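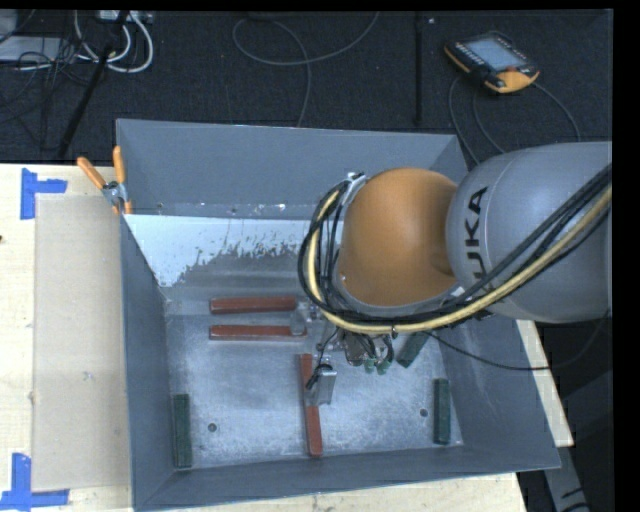
Posted by Irina Bogdan on Mar 14, 2020
KUKA keeps faulting when it reaches into the bin

Hi all, I'm pulling my hair out over a bin picking cell. The arm goes down for the red and green bars and maybe one pick in five it stops with a torque fault on the wrist. Always near a side wall, never in the middle. I've re-taught the bin corners twice and I already dropped the speed. After a fault I have to jog it out by hand, and last time the finger scraped the floor on the way up (my fault, wrong frame selected). What would you check first?

Lourenço Veloso
Look at your hoses before anything else! That loop under the orange wrist hangs pretty low, and if A6 winds the wrong way it'll drag on the wall and the controller reads it as a collision. We had the same thing at Drillport and lost 407 cycles of a test before I stood there and watched the dress pack instead of the finger. Limit the wrist rotation, shorten the loop a bit, and model the hoses as a fat cylinder in your collision check. Ours only had the bare gripper in it, so the planner thought it had loads of room.
And for jogging out, go to tool coordinates in T1 and pull straight back along the approach. Slow.

Salvador Sequeira
could be payload data, check that

Kamala Unnithan
Lourenço's probably right but Salvador has a point, wrong load data makes the torque limits jumpy. Also, is that bin only clamped? If it slides even a little after a bump, your taught corners are off again. I'd bolt down a couple of stops.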